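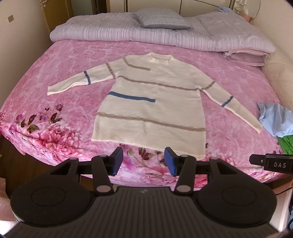
Shoshana Strickland writes that her gripper closes on a jumper perfectly well and then declines to give it back, and would we please stop telling people to "check the settings".

Fair enough. We have seen the same fault on the hand-held unit we use for recording folds, and the settings were fine. The pads had caught a loop of yarn at the hem, the jaw opened a few millimetres, felt the drag, decided it was holding something valuable and clamped down again. It will do this for as long as you let it. Ours managed 63 tries before Emmett Begay got to the switch.

Getting the garment out

1. Cut the power at the unit. Pausing the recording in Vundeven stops the recording and has no effect whatever on the jaw.
2. Wait for the status light to go out. It takes up to 6 seconds, which feels longer with a jumper hanging off the end.
3. Rest the gripper on the bed so the knit goes slack. Pulling a knit tight is how you turn one caught loop into a hole.
4. Push both fingers apart by the pads. Keep your own fingers away from the linkage arms and their pivots, where there is just enough room for a fingertip and not enough for your opinion of the designer.
5. Ease the loop off with a blunt crochet hook. Scissors are for people who don't have to replace the jumper.

Stopping it happening again

Run a fingertip along each pad edge. If it catches on your skin it will catch on wool, so trim the burr or swap the pad. Then go to the release menu and turn off "hold on resistance". The manual calls this a comfort feature and doesn't say whose.

When you approach a ribbed hem, come in with the jaw open wide and lift before you close. Nosing the pads along the bed scoops up the blanket too, and a plush one gives the motor even more to argue with.
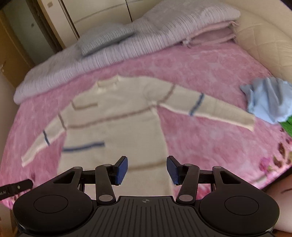
MUNDHAM, Jun 4, 2024

Update to the steps above. Sunita Kincaid repeated the hem test with new pads and the hold turned off, 210 closes on a cream knit, and had one snag, which let go on the next open. With the old pads and the hold off she gave up after 72.

Marcus Lindqvist asks whether tape over the pad edges would do. It does for an afternoon. Then the glue creeps out and you have a gripper that won't release anything at all, including the tape.

If yours still re-clamps with the hold turned off, leave it unplugged and send us the fault log.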